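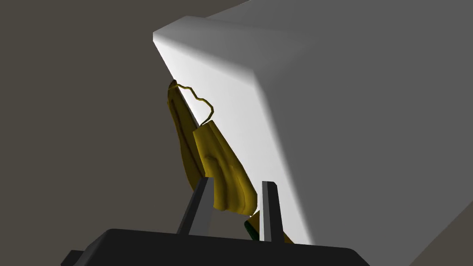
Palamarchuk, May 30, 2023

Figure 1. Rendered view of two bananas against a white block.

4.2 What the night staff noticed

The most exciting result of our work at the Trultwood museum came from the guards themselves. Over 15 weeks, Tsehay Demissie sat in on shift handovers and wrote down every remark about a room, a door or a display case. Many of these remarks never reached the incident log, and they are wonderfully rich! Guards knew which case lids had begun to stick and which corridor lights failed after rain. They also knew which of the 2 loading doors was slow to lock.

We compared the notes with alarm records from the Mernar system. More than four in five of the faults the guards mentioned appeared there later, often days afterward. Tarek El Fassi then repeated the exercise at the smaller Jondance gallery — with a team of four guards — and found much the same pattern, though the delay was shorter.

We were delighted by how readily both teams talked once a curator joined the handover. Section 4.3 looks at how their remarks can be added to the log without making the shift longer.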